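Posted 25 Feb 2018
by Zisetti

I've been folding towels for most of the winter. The total as of last night is 3,272 folds that passed the check, out of a larger number that I stopped tracking because it was depressing me.

The work goes like this. You take a gripper in each hand, you fold the towel using only the fingers of the grippers, you put it down, you shake it out and you do it again. Every fold is one example. The examples go to the learning system, which we call Mundgate after the street the first office was on, and Mundgate tries to work out what a fold is from all of them together.

My first 300 were thrown out. I was moving too fast and letting the towel swing, so the fingers ended up in places that made no sense when you played it back. I was annoyed for a day or so. Then I watched a few of them and agreed. You couldn't have learned anything from those except how to be in a hurry.

The second batch went better. I slowed down, and I started closing the fingers fully before I lifted. Terry cloth is thick and it compresses, so a grip that looks fine can still slide. I now wait a beat after closing. It adds maybe a second to each fold, and over 1,000 folds that's a good part of an afternoon, but the rejects dropped a lot.

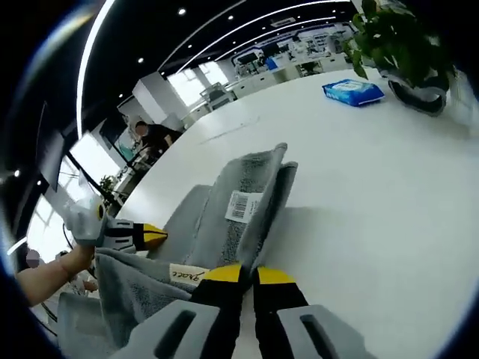
Gray towel, "grace" tag, partway through a fold.

Labels and tags matter more than I expected. My first idea was to cut them all off so every towel would be plain. We talked it over and decided to leave them on. Towels in people's houses have tags. If the system only ever sees clean cloth, it may treat a tag as a corner, or decide the tag is the thing to grab. We do try to vary which way up the towel starts, so the tag isn't always in the same spot.

The same goes for the table. I don't clear everything off it anymore. I move things between batches - a plant, a packet of wipes, whatever is handy - and I change where I stand. The lights stay as they are, since I can't do much about those, but the daylight changes on its own through the day and that helps.

The hard part is still the standing fold, where you have the cloth up on its edge and need to let go with one side without it flopping over. With bare hands you'd never think about it. With two fingers per side you have to plan it. I get it right most of the time now, but I couldn't write down how, and I suppose that's the reason we collect examples in the first place.

I do 30 folds and then take a break. Past that my wrists get sloppy.

In March we switch to pillowcases. I've tried two so far and both went badly.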